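News > Community kitchen > Clearing up after the August lunch

The table after lunch

What a lunch that was! Some 50 of you came through the doors at Jarnbridge, the fruit went faster than anything else, and by three o'clock we were at the stage I secretly like best, when the plates are stacked and all that's left is the heap in the middle of the table.

I do mean that. There is something very satisfying about pushing everything into one pile before sorting any of it. You see at a glance what you've got, and you stop wandering about with a single wrapper in your hand looking for the right bin. We tried it the other way in the spring, with a separate box for each sort of rubbish at the end of the table, and people stood there puzzling over a bit of foil while the queue built up behind them. One heap, then sort. It took us 19 minutes from last plate to bare cloth, which is our best yet (the spring lunch was closer to an hour, and we still found a satsuma under the radiator).

A few things we've picked up along the way, in case you're hosting at home:

Peel comes out first. It goes straight into the compost caddy, and if you leave it until last it ends up stuck to everything else. Orange peel is slow to rot down, so tear it up small if you have the patience.

Bags next. Anything clean and whole gets shaken out, folded and put in the drawer for next time. Knotted ones are worth undoing if the knot is loose, but life is short and I don't insist on it. Torn ones go in with the soft plastics, which we take along to the collection point at Flelteck when the sack is full.

Foam fruit netting is the awkward one. It isn't taken with our soft plastics, but it's lovely stuff for wrapping glasses and baubles before they go up in the loft, so we keep a tin of it by the back door. Help yourselves!

Then there's the cloth. So many of you asked about the pink flowery one, and I'm delighted, as it's my favourite too. It brightens up those grey walls no end. It came from the Altıntaş stall at the summer market, and it still has its fold creases, which I've decided are part of its charm. Shake it outdoors, crumbs and all, and then give it a wipe.

The next lunch starts at noon and we have room for 6 more helpers at the clearing-up end. Bring an apron and something to put the peel in.
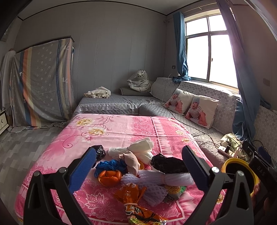
We'll be doing oranges again, by the way, and probably twice as many, now that we know how quickly they go. If you have a spare caddy at home, ours is a bit on the small side and we'd be very glad to borrow it for the afternoon.

Contact us | © Andesia Community Kitchen | Back to top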